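Kerekes Home Storage Opens Second Showroom in Bemov

Tabletop drawer units and kitchen storage go on display from Saturday
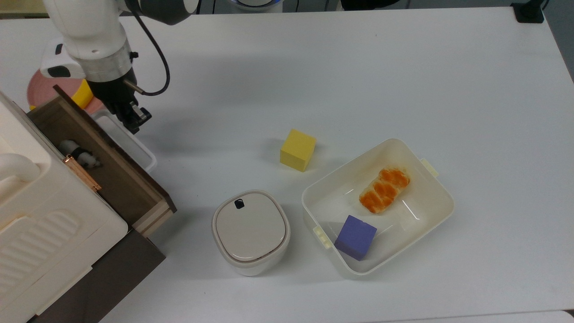

About the new showroom

BEMOV – Kerekes Home Storage will open its second showroom on Saturday at 2210 Brallico Street, in the former Tramomis shoe store. Doors open at 9 a.m. The company's first showroom, on the north side of town, will keep its current hours.

The new location carries the full Kerekes line of small storage for kitchens, home offices and craft rooms. The ground floor is given over to tabletop and countertop pieces. Shelving, closet parts and under-bed storage are upstairs, reached by stairs or by the elevator next to the service desk.

"Most of the people who come to us live in apartments, and a lot of them rent," said Abimbola Oyelaran, general manager of Kerekes Home Storage. "They can't drill into the walls and they don't want to buy a big piece of furniture they will have to move in a year. They want a place to put the tea towels."

Shoppers can bring measurements or a rough sketch of a room and sit down with a member of the sales staff at one of the planning tables near the front windows. Planning sessions are free and last up to 90 minutes. Walk-ins are welcome on weekdays. Weekend sessions should be booked by phone or at the service desk.

Delivery and returns

Items in stock can be taken home the same day. Delivery is available within the city limits and in the townships along the river road. Larger orders are delivered in the evening as well as during the day, and customers choose a time slot when they pay. The driver will carry boxes to any floor in a building with an elevator. In buildings without one, there is an added charge above the second floor.

Unused items may be returned to either showroom with a receipt. Cut-to-size shelves cannot be returned.

Spare parts counter

The Brallico Street showroom also has a counter for replacement parts, including drawer runners, handles, feet and shelf pins. Until now these could be ordered only by mail. Parts for discontinued lines will be sold while supplies last, and staff can check stock at both locations. Customers are asked to bring the old part with them if they still have it.

Parking and access

Parking is in the lot behind the building, with the entrance on the alley side. The first 2 hours are free with a purchase. The number of spaces is limited on market days, when the south end of the lot is used by vendors. The front entrance is level with the sidewalk.

Hours

Monday through Friday, 10 a.m. to 7 p.m.
Saturday, 9 a.m. to 5 p.m.
Closed Sunday

About Kerekes Home Storage

Kerekes Home Storage is a family-owned retailer of household storage based in Bemov. It sells to homes, small offices and schools.

Media inquiries should be addressed to Abimbola Oyelaran at the Brallico Street showroom.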